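Workshop Tips: Looking After a Small Arm on a Kitchen-Goods Bench 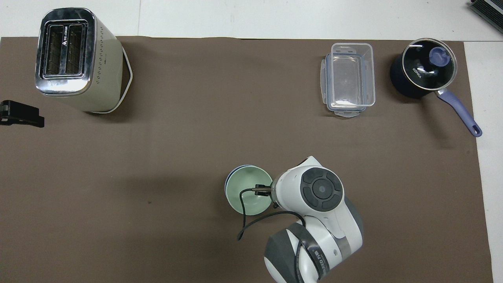
Ziółkowski wrote in after the last page to say that a gripper cable should always be tied down tight along the arm, every few inches, and that anything hanging free is asking for trouble. I don't buy it. We tied ours down hard at the Skaltby bench and the sheath split near the connector inside of 19 days. Leave slack at the wrist, then run the arm through its whole reach by hand with the power off and watch where the loop goes. If it can hook a pan handle, shorten it a little and try again.

Mat. Any flat, dull mat will do. The supplier wanted to sell us a "calibrated work surface" and I have yet to hear what was calibrated about it. Tape the corners. Wipe it with a damp rag and let it dry before you start, and skip the spray polish.

Bowls. Stacked bowls are where grip settings get found out. If the fingers lift two when you asked for one, everybody wants to turn up the force. Turn it down first. Then clean the finger pads with rubbing alcohol and a lint-free cloth. Two times out of three, in my experience, greasy pads were the whole problem.

Lids and shiny tops. Chrome and glass throw glare back at a camera. I was told new software would take care of it. Moving the lamp took care of it.

Toaster. Unplug it, shake out the crumbs and keep it that way. An arm doesn't need toast, and crumbs get into finger joints.

Bolts. Check the base bolts on Tuesday or whatever day you'll remember. The Bamik service plan does this for you at 2380 a year. A hex key costs less.

Grease. Don't, unless the manual for your own arm names the joint and the grease. I've seen "universal" tubes going for 79 and wouldn't put one near a sealed joint.

Log. Write down every setting you change, with the old value beside it. The crew at Briretitz keep theirs in pencil on a card under the bench, and it has outlived three tablets.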